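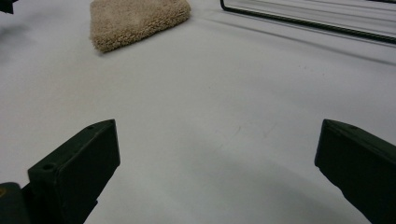
Idalina Veloso trouve que quatre films par soirée, c'est un de trop, et que le public décroche toujours pendant le troisième. Elle me l'a écrit après la dernière édition. Je commence par lire son message, en entier, puis je réponds.

## 1. Ouverture (3 min)

- Remercier la salle Goston, rappeler que le débat se tient au bar après la projection.
- 105 films reçus cette année, 34 retenus. Donner les deux chiffres tout de suite, on me les demandera.
- Durée maximale dans le règlement : 20 minutes. Ne pas rouvrir la discussion là-dessus.

## 2. Comment on compose un programme

Partir du cas concret : la séance de 18 h. On avait mis *Cunow* en premier, un documentaire lent, presque sans dialogue. Les retardataires sont entrés pendant tout le plan d'ouverture. L'an prochain il passera en deuxième position.

- Le film court et parlé d'abord.
- Jamais deux films en noir et blanc à la suite.
- **Pause.** Demander qui a vu *Macapagal*. S'il y a peu de mains, résumer : une fille revient vendre le cinéma de son père, elle y reste une nuit.
- *Macapagal* dure 19 minutes et clôt la soirée. Le déplacer obligerait à couper le générique, la réalisatrice a dit non.

## 3. Réponse à Idalina

Elle a raison pour le troisième film. Sur les 81 questionnaires rendus, c'est lui qui recueille le moins de commentaires. Je ne suis pas d'accord pour en supprimer un : cela ferait sortir huit films de la sélection. Proposer plutôt un entracte de dix minutes après le deuxième.

## 4. Argent

- Prix du jury : 500 euros, inchangé.
- Sous-titrage : Adcombe prend en charge les films étrangers, pas les films français pour sourds et malentendants. Il faut trouver une solution avant janvier.

*(Si je suis en retard, sauter la partie 4 et renvoyer au dossier papier.)*

## Questions

Prévoir celle sur les films d'école. Ils passent par le même comité que les autres, sans quota. Rendre le micro à 19 h 40, la projection démarre à 20 h.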